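# Counting Stock in Disposable Tableware

Last revised 22 Nov 2025, M. Kiani, Clurnville store

This procedure covers paper cups, lids, plates and napkins held in the back room. It replaces the March sheet. Counts are entered in Neler under the item code, in single units, never in sleeves.

## Before you start

- Print the current count sheet from Neler. Do not reuse an old one.
- Stop all transfers to the floor until the count is signed.
- Move opened sleeves to the front of each shelf.

## Procedure

1. Count the sealed cartons first. Write the carton count in column A. Do not open a sealed carton to check it.
2. Count full sleeves outside of cartons. A full sleeve of Bullunach hot cups holds 80. A full sleeve of plain cold cups holds 100. Write the sleeve count in column B.
3. Count opened sleeves cup by cup and write the total in column C. Leave the cups nested. Run a thumb along the rims and count the ridges.
4. Sort printed cups from plain ones before counting loose stock. They carry different codes even when the size is the same. Check the side of the cup for print; the base will not tell you.

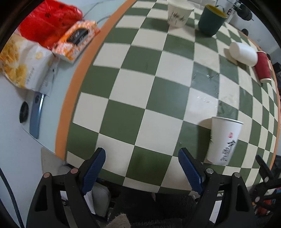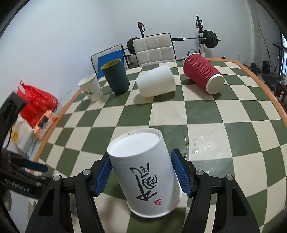 5. Count the loose cups by print and write each total in column D. Cups taken out for display or tasting go to code 59 (store use) and do not return to sellable stock.
6. Multiply columns A and B by the pack size and add columns C and D. Worked case for hot cups: no cartons, five full sleeves, 43 in the opened sleeve, none loose. Total 443.
7. Have a second person recount any line that differs from Neler by more than one sleeve. Both people initial the line.

## Entering the count

Open Stock > Adjust, select the location, and key in the total. Neler shows the difference before you save. If the difference is negative, pick a reason code. "Unknown" is accepted but goes to Ehsan Kazemi for review.

## Common errors

**Total is too high by a whole sleeve.** An opened sleeve was entered in both B and C.

**Lids do not match cups.** Expected. Lids are ordered separately from Nair and have their own pack size, printed on the carton.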